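Robot Helper in the Bathroom: What I Learned from a Pulled-Down Towel Bar

Posted 29 October 2023

Regular readers know I've been writing up my tips for living with a two-armed helper, and the bathroom is the room I get the most mail about. It's also the room where I've had my only proper accident, so let's get that one out of the way.

I had the helper straightening towels every morning, the same routine I'd used in the kitchen for months. One morning in January I heard a crack from down the hall, then a beeping that went on and on. The towel had snagged on the bracket, the gripper had hold of the bottom corner, and the arm just kept pulling. It took the whole bar off the wall, with two plugs and a fair bit of plaster! The fault code was 1473, and the Vastemach manual lists that one as "load limit exceeded." Well, yes. It would have been nice to stop before the limit and save me the plaster.

So my first tip is about pull force. The setting is buried under Arm, then Grip, then Advanced, and mine had been left at 3000, the number I'd picked for dragging wet sheets out of the washer. For towels I now use 1825 and no more. Write both numbers on a bit of tape inside a cabinet door, or you'll forget to change it back (I did, twice).

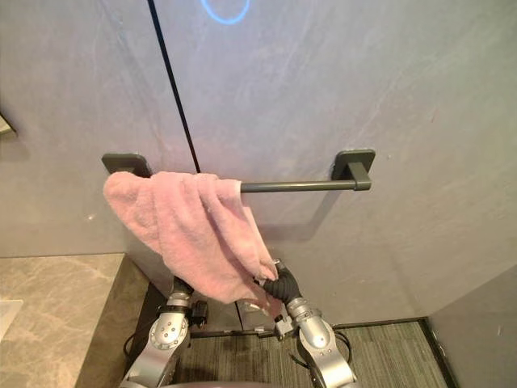
Terry cloth is the worst offender. The loops catch on anything with a square corner, and they catch on gripper pads too. If you can feel a rough spot on a pad with your thumb, file it smooth or swap it. I get my pads from a little shop in Ternonville that sells them in pairs, and I change both sides together even when only one looks worn.

A few more things I do with towels now:

Hang them with the short side in back so there's less to snag.
Pull on the bar yourself once a month. If it wiggles, fix it before the helper finds out.
Use real wall anchors. The little plastic ones in the packet are fine for a hand towel and a gentle person.
Keep the stop button on you. Mine was on the kitchen windowsill, and I had to run for it in socks.

Now for the counter. My second mishap was smaller but so much messier. The grip setting was still up high from laundry day, and the helper closed on a tube of toothpaste with the cap half on. You can picture it. Mint all over the faucet, the mirror, and down inside the finger joints, where it dries like cement – I was at it with a cotton swab and warm water until lunchtime, with the power off and the battery out. Please do take the battery out, those fingers can close on yours. 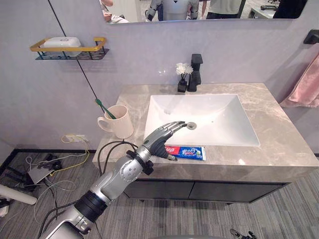 For anything you squeeze, I set the grip to 2000 at the very most and have the helper pick it up by the crimped end. Caps go on tight before it starts. A glass or a cup you're fond of is better off on a shelf it doesn't reach.

Then there's water. Run the faucet yourself, and leave it off while the helper is working unless your model is sealed to the wrist. The older Kinby hands aren't, whatever the box seems to suggest. Extension cords stay up off the floor and well away from the sink, and I plug into an outlet with a test button and press that button before each session. If an arm does get splashed, hit stop, unplug it at the wall, and let it dry overnight. No hair dryers!

I've had a couple of letters asking whether the Tuhumury soft finger covers are worth the money. I have a set on trial and like them so far for bottles and jars, but they slide right off damp towels, so I take them off for that job. Wash them in plain dish soap and stand them on end to dry.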